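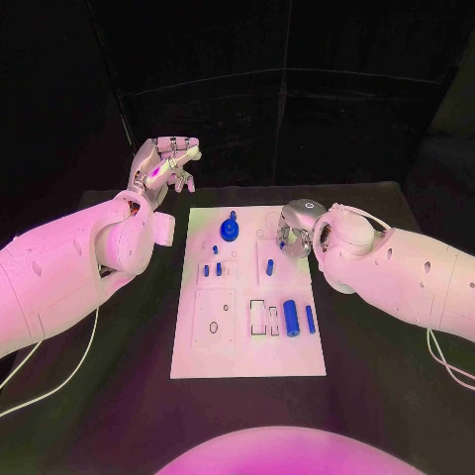 I've been using the Brerside board with our two-arm setup since November, and I have opinions! If you haven't come across it, it's a printed work sheet with a set of blue pegs and cylinders, and outlines that tell you which part belongs where. Plus a rule booklet, and the booklet is what I really want to talk about, because plenty of kits give you parts and almost none give you decent rules.

The sheet first. The outlines are clear, even the small ones, though a few of the circles are faint enough that I'd like a darker print next time. I love that the wide and narrow bars get their own wide and narrow rectangles (so when an arm mixes them up, you can tell from across the room). We lay ours on dark cloth and the sheet stands out nicely.

Now the rules. There are 8 of them on one folded page, and rule two is my favorite: both hands start empty and off the sheet, every single run. Sounds fussy, right? But before we adopted it we were comparing runs that had started in all kinds of odd poses, and our notes were a mess. Rule five says one arm holds still while the other is working over the same panel. We grumbled about that one for a week and now I'd fight anybody who tried to take it out.

Rule seven I'm less sold on. It says a peg that's touched its outline counts as placed, even if it's leaning. Come on! A leaning peg is going to be somebody's headache later. We write "leaning" in the log as its own result and I'd suggest you do the same.

I've logged 212 runs with it so far and the sheet hasn't curled on us.

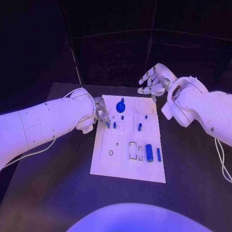 Noémi Vincze wrote back after I sent her a draft of this: I'd go easier on rule seven. If you score leaning separately, your numbers won't line up with any other lab using the booklet, so keep the official score and put your own column next to it.

Fair enough, and we've added the column. She also thinks rule five should give a minimum distance between the hands, and there I'm with her all the way. "Holds still" leaves a lot of room for arguing.

Four stars from me, and the fifth when they print those circles darker.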